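Guides > Service Robots > Recording Household Tasks > Sink and Counter Cleaning

How to Record Sink Cleaning Demonstrations That Meet the Task Standard

This guide applies to all contributors who record kitchen cleaning demonstrations for the Otari program. It covers the setup of the sink, the handling of cleaning supplies, and the conduct of the recording. Contributors should read it in full before their first session. Those already approved for dishwashing tasks must still complete the sink checklist, as the two tasks follow different rules.

Before You Begin

Complete the site form and confirm that you have the written consent of the person responsible for the kitchen. Remove mail, medicine labels, family photographs and anything else that could identify a household. Wear plain sleeves without logos or lettering. Rings and watches should be taken off and stored away from the work area.

Check that the head camera is level and that both hands remain in view when your arms are extended over the basin. A session in which either hand is out of view for more than 20 seconds will be returned.

Step 1. Account for the Supplies

Every item used in the task must be seen by the camera at least once before it is used. Items may start in the basin, on the counter or in a rack, provided the starting place is entered on the session sheet. Sponges, brushes, steel wool and bottles are each entered as separate items, even when they are grouped together.

Handle one item per hand. A cloth in the left hand and a spray bottle in the right is acceptable; two tools in the same hand is not, as the grasp cannot be labeled reliably.

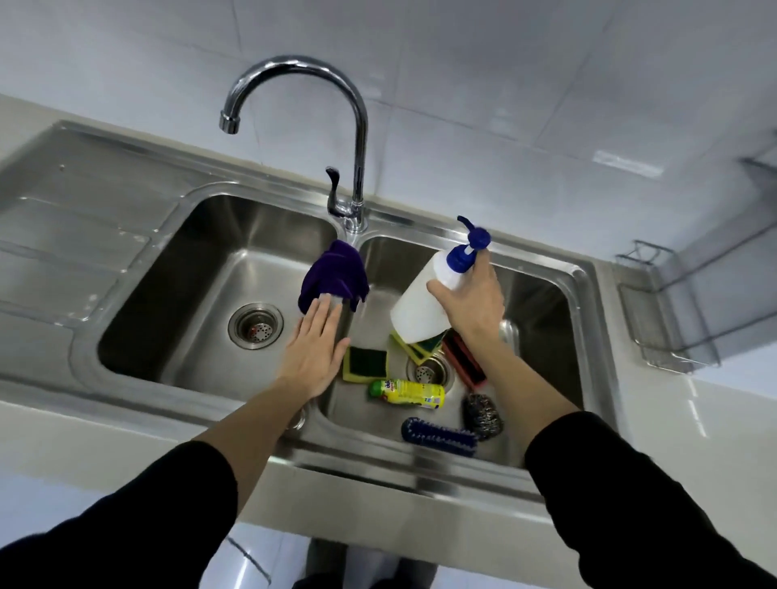 Step 2. Use Safe Products Only

Use a mild dish soap or plain water. Bleach, ammonia and drain cleaners are not permitted in any session, and no two cleaning products may be mixed. A spray bottle without a printed label must be filled with water by the contributor and marked "water" on the session sheet.

Point the nozzle down and away from the face. Do not spray toward the camera, an electrical outlet or another person.

Step 3. Clean and Return

Work at your normal household pace. Do not slow down for the camera, and do not repeat a motion because you believe it was done poorly. Natural corrections are useful to the teams at Engelhardt who review the grasps, and they should be left in the recording.

When an item is put away, return it to a fixed place such as a rack or caddy. Keep the free hand in a resting position where it can be seen, either on the counter or against the side of the sink. Resting the hand inside the basin is allowed.
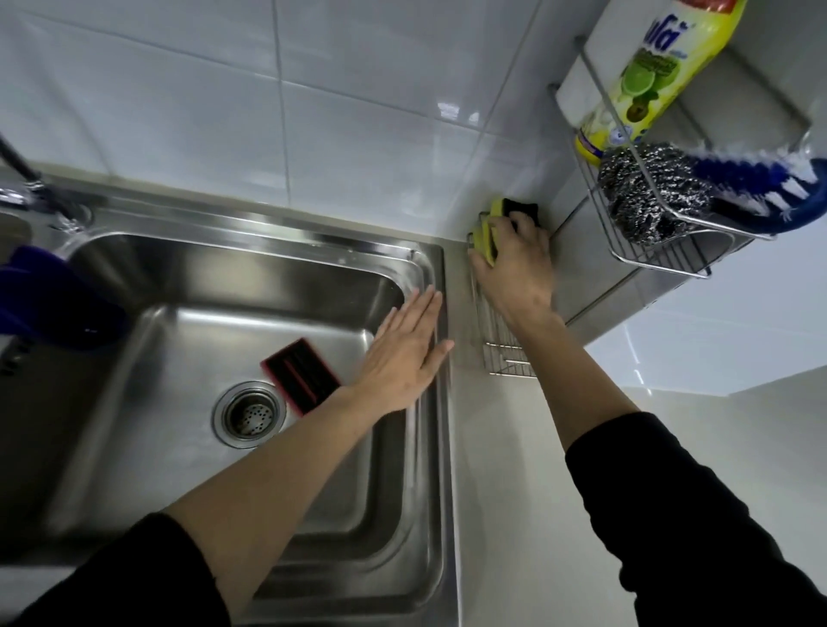 If an item falls, pick it up and continue. If an item breaks, stop the session at once, clear the area and file an incident note. Glass containers are excluded from this task for that reason.

Step 4. Close the Session

Hold both hands open above the basin for a moment, then stop the recording. Files should be sent through Clilance by 6 p.m. on the day of the session. Each contributor may submit up to 40 sink sessions per month, and no more than 400 sessions of all kinds in one program year.

Sessions returned for correction do not count toward either limit. A revised checklist takes effect in March and will replace the Jirnley form now in use.

Related Guides

Wiping Tables and Counters: Task Standard
Consent and Privacy in Private Homes
Labeling Grasps: Sponges, Cloths and Brushes
What to Do When a Session Is Returned

Comments (3)

sinkside_r
Does the rule on labels apply to refill bottles? Mine came with the label already peeled off.

mopandbucket
I had a session sent back over a bracelet. It would help to add bracelets to the line about rings and watches.

tdw_kitchens
Is the 6 p.m. cutoff local time? Our Tuesday sessions usually end at 5:30 and the upload is slow.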